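Ticket: newsletter link roundup scrambled, credits in wrong place
Opened: June 22, 2026
Product: Jondix mail builder
Priority: normal (but I'm annoyed, so maybe normal plus)

Hi team! I put together a weekly reading roundup for a women's history blog called Indar, mostly profiles and interviews and the odd book review. Each item is a headline, the name of the outlet, the writer, then a couple of lines I pull from the piece. I've been sending it through Jondix since March and it was fine until this week.

What happened this morning: the issue had 22 items in it, and when it landed in my inbox the photo credits had jumped up into the excerpts. So you'd be reading a lovely opening line about a playwright's first apartment and then smack in the middle it says "Courtesy of the author. Featured image" and off it goes again. Sixteen of the items were like that. The others looked perfect, which made it weirder.

What I tried:

- Re-pasted one item as plain text. Fixed that one, but I lost my italics for book titles.
- Switched from the Bavov template to the default one. Same mess, different font.
- Logged out and back in, cleared the browser cache, tried my old laptop. No change.
- Sent a test with only 5 items. Four came through fine and one didn't, and it was the interview with the long caption.

Update, same day, after lunch

OK, I think I'm closer. All the broken items came in through the "grab from link" button, and the good ones I'd typed in by hand (I do that when the page won't load for me). So the grabber is picking up the caption under the top photo and gluing it onto the first paragraph. The preview pane hides it!! I looked at the preview three times before I hit send and it was clean every time. Please, please make the preview match what goes out.

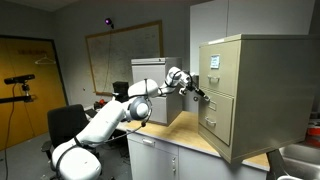
Also, and this may be a separate ticket, the writer's name vanished on anything from De Graaf, the essay site. It shows the outlet and then a dangling comma. I care about this one more than the captions, to be frank. The whole point of my roundup is pointing people at women's writing, and then I sent it to 271 subscribers with bylines missing. Two of them wrote back to ask who wrote the essay on women newspaper cartoonists. I've answered them, but I'd like to send a corrected issue.

Update, later

Your reply says to turn off "include media text" under Import settings. Found it, turned it off, grabbed the long-caption interview again and sent myself a test. Caption's gone, excerpt reads right, italics are still there. Hooray! I then redid the rest of the bad ones and they're all good in the inbox too.

The De Graaf bylines are still missing with the setting off, so I've typed those in myself for the corrected issue. Please keep this ticket open for that part. I can send you the links if you need them, and I'd love to know whether the setting stays off for new issues or if I have to switch it every time.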